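Flandton Sports and Classic Car Club
Minutes of the General Meeting, 06/12/2025
Held in the upstairs room at the Lilteo building, Flandton

The meeting opened at 7:05 p.m. with the club chair presiding. A quorum was present. Apologies were received from the membership secretary and the track day coordinator, who both sent written reports.

1. Minutes of the previous meeting

The minutes were taken as read. One correction was made under item 4, where "rear subframe bushings" should read "front subframe bushings." The minutes were approved as corrected.

2. Matters arising

The tire storage rack at the club garage has been bolted to the wall. The second set of keys has not been found, and the lock will be changed. Members who hold a key should hand it in when they pick up the new one.

The letter to the city about parking on the north side of the garage was sent. No reply yet. The secretary will write again if nothing arrives by the next meeting.

3. Membership

The written report was read out. The club has 95 paid-up members. Renewal notices have gone out by email, with paper copies for those who asked for them. Several notices bounced, and members who have changed their email address should let the secretary know.

A member asked whether family membership could cover a driver under 18. The rules say yes for social events and no for anything held on a track. No change was proposed.

4. Finances

The balance in the general account is $1,626 after payment of the garage insurance. The largest expense since the last meeting was the repair of the two-post lift, which needed new cables and a safety inspection. The lift is back in use and the inspection certificate is on the wall next to the control box.

It was asked whether the lift repair could have been charged to the equipment fund. The answer was that the fund is set aside for purchases and the rules would need to be changed first. A member offered to draft new wording. The report was accepted.

5. Fall driving tour

The tour is set for September. The route committee presented two options, the river road and the Jireš Hill loop.

The river road is the easier drive, with good pavement and plenty of gas stations. The objection was traffic, and the long stretch of construction south of the bridge may not be finished in time. The Jireš Hill loop is 74 miles and has the better corners, but there is a rough section near the top that is hard on low cars. One member with a lowered coupe said he had scraped twice on it last year and would not drive it again unless it was repaved. Another said it was fine at a sensible speed.

After discussion the Jireš Hill loop was chosen by a show of hands, with a marked detour around the rough section for anyone who wants it. The detour rejoins the route before the lunch stop. Cars will leave in small groups, and drivers are asked not to pass within a group. Radios can be borrowed from the club.

Entry will be $15 per car, which covers the route book and coffee at the start. Lunch is not included. It was agreed that cars of any age may enter – the question of a cutoff year was raised again and again dropped.

6. Car of the Year vote

The ballot was held at the spring picnic, and there was a tie for first place in the modern class between a mid-engined coupe and a wagon. The rules do not say what to do in a tie. Some members wanted a second vote. Others felt both owners should get the award, and pointed out that the trophy shop will engrave two plates for little extra money.

Moved and seconded that the award be shared this year. Carried, with two against.

Moved and seconded that the chair have a casting vote in any future tie. The motion did not pass. The matter was left for the annual meeting.

There was also a complaint that the wagon was entered in the wrong class, as its model was first sold before the class cutoff. The class is decided by the build date of the car itself, and the entry stands.

7. Group purchase of brake parts

The Oner parts store has offered club members a discount on brake fluid and pads if orders are placed together. The offer does not include rotors. The order sheet is on the board at the garage and closes at the end of the month. Members pay when they sign up. Orders with no payment will be taken off the sheet.

A member asked whether the track pads were on the list. They are, but they take longer to arrive and cannot be returned once the box is open.

8. Track day report

The coordinator's report was read. All cars passed the technical inspection, although one was sent back to fix a loose battery clamp before going out. There was one spin at the last turn and no damage. The noise limit was met by every car, but two were close to it, and their owners have been told.

The report asks that helmets be checked the evening before. Agreed.

9. Tools and workshop rules

Sockets are still going missing from the shared tool chest. It was agreed to try a sign-out sheet for three months. The torque wrench will be kept in the locked cabinet and must be wound back to its lowest setting when returned.

Used oil must go in the marked drum. Coolant was found in it last month, and the recycler would not take the load. The cost of disposal came out of the general account.

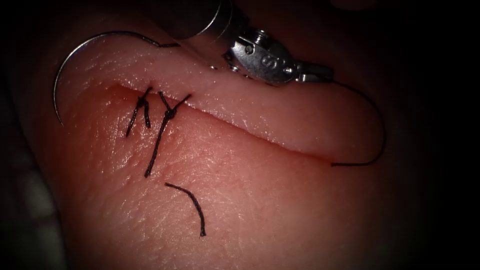
Needle driver over a suture practice pad, with the incision running across it.

10. Newsletter

The next issue needs articles. Long-term reports on daily-driven cars have been popular, and more would be welcome, including cars that are nothing special. The piece comparing manual and automatic versions of the same roadster drew several letters, and two will be printed. Submissions should be sent as plain text with photos attached separately.

11. Any other business

A member is selling a set of winter wheels, five-lug, with tires that have one season left in them. Details are on the board.

It was asked whether the club would consider a simulator evening during the winter. The events group will look into the price and report back.

A question was raised about electric cars at the autocross, mainly how they would be classed. Two members own one and would like to enter. For this season they may run in the open class – times will be recorded, but they will not count for points. A full proposal is to be ready for the annual meeting.

The building has asked that cars not be left idling under the windows after meetings.

12. Next meeting

The next general meeting will be held in the same room at the usual time. Items for the agenda should reach the secretary one week ahead.

The meeting closed at 8:50 p.m.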